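About Grakent

Grakent writes the rules that other people's robots are supposed to follow. It is not glamorous work, and our holiday party reflects this.

Manju Rajput and Adebayo Igwe started the company after a long January spent reading a 734-page safety manual in which the word "appropriate" did most of the lifting. Their first standard, Besar, ran to 20 pages. Customers complained it was too short, then read it, which was new.

We now keep three sets of rules: Besar for gripping and handing over, Owino for moving near people, and Irora for what a robot should do when it isn't sure. Irora is the longest. Every rule names a test, and every test can be failed. Uchenna Oyewole runs them in simulation first, 200 trials to a rule, and a rule that two reviewers read differently goes back to whoever wrote it – usually Manju. 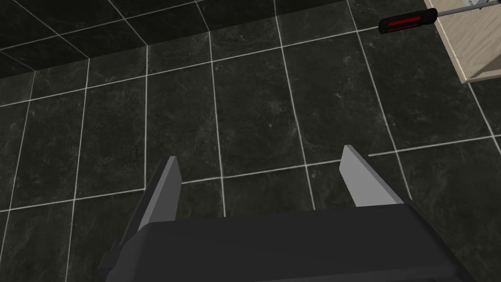 Ekaette Afolabi teaches our two-day course for companies that would like to pass an audit and have just found out what one is. Sheila Dunmore does the audits. She is very pleasant and has never rounded up a score.

We don't sell robots, and we don't certify anything we helped design. If you want a copy of Besar, write to the office before 4 p.m. and Sheila will send it the same day, along with the corrections.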